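The owner of Groltach, a countertop shop on the edge of town, has been cutting stone for 20 years. She agreed to talk on the condition that we do it during her lunch break, and she ate while she answered.

Most of her customers come in asking for marble. She tries to slow them down. "They've seen it in a magazine and they want it by December," she said. "I ask them how they feel about lemon juice. If they wipe up right away, fine. If they've got kids, I show them the granite."
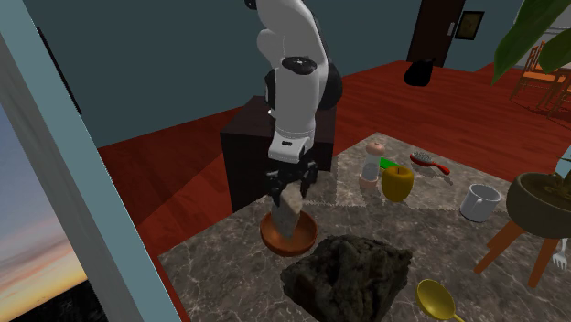
A shallow bowl on a marble countertop with pale veining.

She buys most of her slabs through Koubek, a wholesaler she has used since she opened. The last one she bought cost $2,445 before cutting. Prices have gone up, she said, and so has breakage in shipping. She lost two slabs over the winter and was paid back for one.

Sealing is the question she gets most. She tells people to put a few drops of water on the stone and wait. "If it goes dark, seal it. I don't care what the calendar says." She won't sell sealer at the counter. Customers can get it at the hardware store for less.

Gray is what sells now. When she started it was beige and a speckled green that she was glad to see go. She still has a piece of the green in the yard, holding down a tarp.

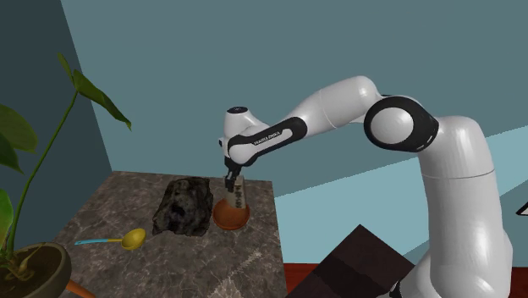
Gray stone patterns remain a common choice for work surfaces.

Her shop has 9 employees, up from three. Finding people who can do edges by hand is hard, and she trains them herself. It takes almost 100 practice cuts on scrap before she lets anyone near a customer's slab.

Asked what she has in her own kitchen, she laughed. "Laminate. It came with the house. I keep saying I'll change it."

She plans to open a second yard in Kuvik next year if the lease goes through. The building needs a new floor first, and she is still waiting on the estimate.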